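Viernes, casi medianoche

Escribo con las manos cansadas y una sonrisa tonta. Llevo toda la semana con el kit de Surska y por fin puedo decir que me he hecho con él. Es la pinza de mano, la que se agarra por debajo y se cierra con el gatillo, la misma geometría que luego lleva el brazo. Tú haces la tarea, la pinza lo registra y el robot aprende de lo que has hecho. Dicho así suena a poca cosa, pero a mí me tiene enganchada desde el lunes.

Nele Vandenberghe me lo mandó con una nota escrita a boli: «Pruébalo con lo más feo que tengas por casa». Lo más feo que tengo por casa es la ropa, claro. Las cajas y los vasos los hace cualquiera. La ropa se hunde, se resbala, se engancha con la prenda de al lado, y cada vez que la sueltas ha cambiado de forma.

Empecé la tarde con lo fácil, coger un pellizco de tela gris encima de la manta rosa de las flores, que es blandísima y cede en cuanto la rozas. Hay que bajar despacio, abrir lo justo y dejar que las almohadillas azules junten la tela ellas solas. El primer día yo apretaba desde arriba como quien mata una mosca y me llevaba la manta entera. Hoy no. Hoy entraba de lado, cerraba, y notaba en la palma ese tirón pequeñito de cuando la tela ya es tuya (no sé explicarlo mejor, es una sensación preciosa).

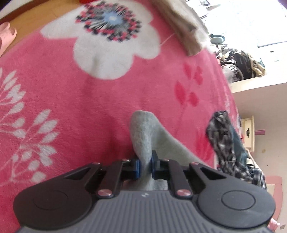 ¿Cuánto se tarda en aprender a manejar la pinza? Una tarde para cerrarla con soltura y cuatro o cinco días para dejar de pensar en la mano.

Eso lo apunto porque mi hermana me lo preguntó por teléfono y le contesté una vaguedad. Ella quiere saber si sirve para su taller y yo creo que sí, aunque le he dicho que espere a que termine la prueba.

Cosas que me gustan mucho, para cuando tenga que redactar la reseña en serio. El agarre está muy bien pensado y no obliga a doblar la muñeca. Los dedos cierran en paralelo y sin holgura, y eso con telas finas se agradece una barbaridad. Y el programa que viene con él, Clernumus, te enseña la toma nada más acabar, así que sabes enseguida si te has ido demasiado rápido. Me he ido demasiado rápido muchas veces. Tengo grabadas 155 tomas desde el lunes y Clernumus me ha dado por buenas todas menos 48, que para una novata me parece de nota.

Cosas que me gustan menos. El peso. A los veinte minutos el antebrazo protesta, y a la hora protesta el hombro. El gatillo tiene un punto duro a mitad de recorrido – Nele dice que se suaviza con el uso, ya veremos. Y el manual está traducido con los pies: hay una página donde llama «pulgares» a los dedos y otra donde los llama «labios», y tardé media mañana en entender que hablaba de lo mismo.

También probé el lunes el de Verbruggen, el que me prestaron para comparar. Es más ligero, eso hay que reconocérselo, pero los dedos son lisos y con el algodón patinaba todo el rato. Para piezas rígidas seguramente lo preferiría. Para lo mío, no.

Después de merendar me metí con el montón, todo revuelto, ropa oscura encima de ropa oscura. Ahí se acaba la elegancia. Hay que decidir en un segundo por dónde entras, y si dudas, la toma sale con un titubeo que luego el robot copia tan contento. Jolien Van Loon me lo advirtió por mensaje: mejor una toma decidida y un poco torpe que una perfecta con tres paradas. Le hice caso y empecé a ir más suelta, abriendo la pinza ya de camino, sin esperar a tenerla encima de la prenda.

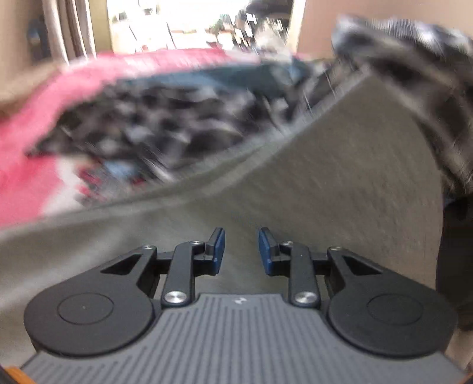
Y con ese cambio la cosa empezó a fluir de verdad. Entre las seis y las ocho hice 58 seguidas, parando solo para beber agua, y cuando repasé las últimas en la pantalla no me reconocía. ¡Qué limpias! Coger, levantar, soltar, volver. Me acordé de cuando aprendí a coser a máquina y un buen día el pie y las manos se pusieron de acuerdo sin avisarme.

Mañana mando las tomas a Durero, que es como han bautizado al brazo que tienen en su local. Me han prometido un vídeo en cuanto lo entrenen. Me hace una ilusión enorme pensar que un brazo va a coger una camisa a mi manera, con mi manía de entrar por la izquierda y todo.

Pendiente: preguntar a Nele por las almohadillas de repuesto y si se cambian en casa o hay que devolver el kit. Pendiente también pedirle a Jolien la correa para el antebrazo, que ella la usa y dice que se nota. Y doblar la ropa, que después de tanto cogerla y soltarla sigue sin doblar.

Me voy a la cama. Pongo el despertador a las ocho y dejo la batería cargando en la cocina.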